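Minimalist card holders: is the Nimum worth it or am I paying for a logo?

Board: Everyday Carry > Wallets and Bags

gusset_and_grain
I keep seeing the Nimum slim card holder pushed as the last wallet you'll ever need. Full grain leather, RFID lining, pull tab. The listing has 336 reviews and nearly all of them are five stars, which makes me trust it less. Has anyone here carried one for more than a few months?

tollbooth77
Had one since January. The leather is fine. The pull tab stretched and now my cards stick out the top when I sit down. For the price I expected better.

pennyloafing
Mine hasn't stretched at all. How many cards are you cramming in there? It's made for six.

tollbooth77
Six. I can read a product page.

marlstone
Before you spend Nimum money look at Wijaya. Same layout, thicker thread, and they'll restitch it if it comes apart. I can't see what the Nimum does better except photograph well.

gusset_and_grain
Did you ever use the restitching, or is that just what the site says?

marlstone
Just what the site says. Fair point.

oxbow_r
Wallet opinion is under the pictures.

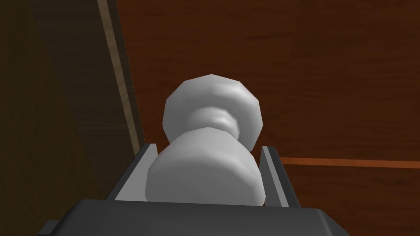
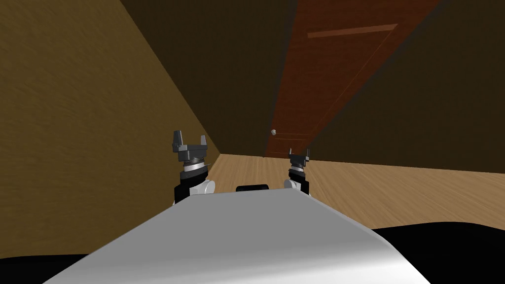
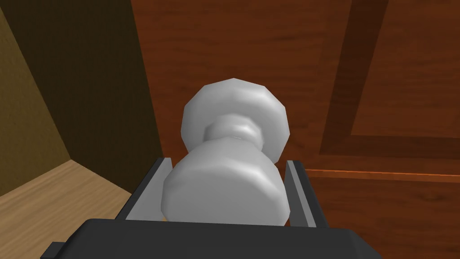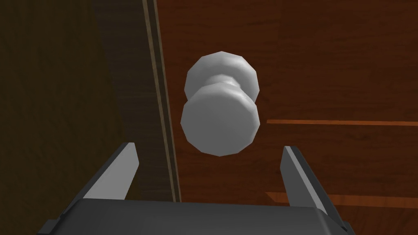 Image credit: oxbow_r, computer renders

oxbow_r
OK, wallets. RFID lining is the part I'd stop paying for. I've asked on three boards for one person who had a card skimmed through their pants pocket and I'm still waiting. It adds bulk and the foil cracks at the fold. My old Hakach had it and after a year it crackled like a bag of chips.

pennyloafing
The lining on mine is quiet. Maybe Hakach just used cheap stuff.

oxbow_r
Maybe. Still doing nothing for you, though.

kettle_drum_ed
The Gorkton bifold was 129 last I looked and it's "genuine leather," a phrase that tells you very little. I returned it. The edges were painted and the paint was already lifting at one corner when I opened the box.

marlstone
Painted edges aren't bad by themselves. Plenty of good makers do it.

kettle_drum_ed
Sure, when it stays on.

gusset_and_grain
What about the claim that the Nimum is tested to 3000 open and close cycles? There's no mention of who tested it or what counted as a failure.

tollbooth77
Open it ten times a day and you hit that in 300 days. So they're bragging it survives less than a year. Great.

pennyloafing
That's only how far they tested. Doesn't mean it falls apart the next morning.

tollbooth77
Then they should test further and say so.

gusset_and_grain
I'm leaning toward keeping my beat-up trifold and getting the stitching redone at a shoe repair place. If anyone has a Wijaya they've carried for two years, please post the edges and the fold. I don't need to see another new one on a slate coaster.

marlstone
Mine's at eight months. I'll put up the fold tonight if I can find decent light.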